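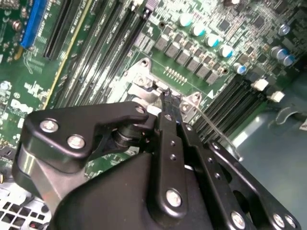 Skarnico to Open a Repair Counter in Ornow This July

ORNOW - Skarnico, the repair shop that has spent years fixing things people were told to throw away, will open a walk-in counter on Leitner Street in July. Customers may bring in desktop computers, radios, lamps and any toaster they are not yet ready to say goodbye to.

The counter will be open until 7 p.m. A first look at a broken item costs 2 dollars, a price the shop set after a short meeting and has declined to discuss since.

"People walk in and apologize for their computer as if it were a badly behaved dog," said Leonie Görtz, who founded Skarnico. "We tell them to put it on the counter and go get a coffee. Most of the time it's a bad capacitor or a fan full of cat."

Skarnico repaired 979 items last year at its old workshop behind the Trilemska bakery. The company had planned to announce 1,000 and had already ordered the cake. The cake was eaten on schedule.

The new space has a parts library of 2,000 salvaged components, sorted by Lorenz Fankhauser using a system that he describes as simple. Customers can buy from the library or trade in parts of their own. Power supplies are welcome. Printers will be considered one at a time - and with some suspicion.

Evening classes start the same month. Aurelia Reisinger will teach basic soldering and a beginner's course on finding out why a computer won't start, which opens with a session on checking the plug. Places are limited by the number of chairs.

Repairs carry a six-month guarantee. Items left unclaimed for a year go to the parts library, where they will be of more use than they were in the hallway.

Press contact: Burgi Ortner, Skarnico, Leitner Street, Ornow

We use cookies to remember your settings. Accept | Manage

© Skarnico. All rights reserved. Back to top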